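Front-Loading Washers and Household Robots: Good Practice for the Laundry Area
Tudgate Home Guidance Service
Last reviewed 2025-11-13

This page sets out the practice Tudgate recommends wherever a household robot is used to load, unload or tend a front-loading washing machine. It applies to private homes, shared laundry rooms and training spaces. It should be read together with the manuals for the robot and the washer. Where a manual is stricter than this page, follow the manual. 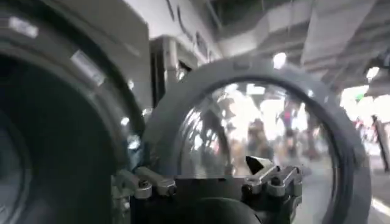
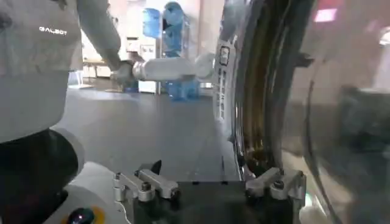
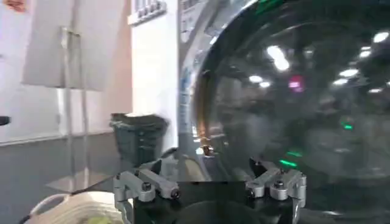
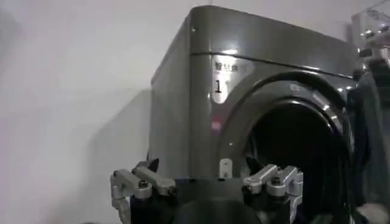

Views from the robot's gripper camera during laundry work.

1. Preparing the floor

The robot needs a clear approach to the washer door and a clear way back. Baskets, wastebaskets and bags should have a fixed place outside that path. Mark the place with tape if several people use the room.

Clean up spilled detergent before the robot is started. Powder is as much of a problem as liquid, as it collects under wheels and is carried into other rooms. Rugs and bath mats should be taken up. Power cords and drain hoses must run behind the machine and never across the front.

2. Doors and latches

The door is the part most often damaged in laundry work. Before each session, open and close it once by hand. It should swing freely and latch without being lifted or forced.

The robot should push the door near the latch side, at the height of the latch. It should not push on the glass. It should not pull on the rubber gasket at any time, even when a sock is caught there. Remove caught items by hand with the robot stopped.

A door that does not latch on the first try may be tried a second time. After 2 failed attempts the robot should stop and call for a person. Repeated attempts wear the lock and can bend the hinge.

3. Shiny surfaces

Chrome rims and dark glass reflect ceiling lights, windows and people walking past. These reflections can mislead a camera about where the door is and whether it is open.

– Wipe the rim and glass with a soft cloth before work begins. Do not use polish.
– Close blinds where direct sun reaches the machine.
– Keep the lighting the same for the whole session. A lamp turned on halfway through may call for a new position check.
– Wipe the gripper camera's lens cover with a dry lint-free cloth only.

4. Labels on machines

Where there is more than one washer, number them. Place the number high on the front, on the same side of each machine, in figures large enough to be read from the doorway. Write the same number in the log. Labels should lie flat with no lifted corners. Replace any label that has begun to peel, and clean off the old adhesive first.

5. Loading and unloading

Empty all pockets by hand. This task should not be given to the robot. Coins, pens and keys are hard to feel through cloth, and one key can scratch a drum badly.

Shake out large items such as sheets and tablecloths, then fold them loosely so that no corner trails on the floor. Delicate items belong in a closed mesh bag. Garments with long ties or straps should be bagged too, or loaded by hand.

Check inside the drum before every load. Small children and pets must be kept out of the room while the robot is working, and the drum must be looked into by a person before the door is closed.

6. Gripper care

Laundry work is hard on grippers. Lint gathers around screws and joints, and detergent leaves a film on metal fingers that makes thin cloth slip.

Stop the robot and switch off its power before touching the gripper. Brush lint from the joints, wipe the fingers with a damp cloth, and dry them fully. Check each screw with the proper key. Any finger with a burr or sharp edge should be taken out of use until it has been smoothed or replaced, as it will snag knits.

The Kocsis checklist, issued to all Tudgate households in September, calls for this cleaning after every 32 loads. Homes with pets should do it sooner.

7. Supervision and stopping

An adult who knows how to stop the robot must be within reach of the stop control whenever the arm is moving near the washer. Only one person should give commands. Others in the room should stand back from the reach of the arm and should not pass items to the gripper by hand.

If water is seen on the floor, stop the robot first, then the washer, then shut off the water supply. Do not restart until the floor is dry and the source of the leak is known.

8. Keeping a log

Record the date, the machine number, the number of loads and any stop, however minor. The Ernholm training laundry, which has kept its log in this way from its first day, had entered 1298 loads at the time of this review. Its entries on door faults led to the limit given in section 2.

Questions about this page may be sent in writing to Erzsébet Simon, Household Standards, Tudgate. Printed copies of the log sheet are available from the Astow office on request – please state whether the single-machine or the shared-room version is needed.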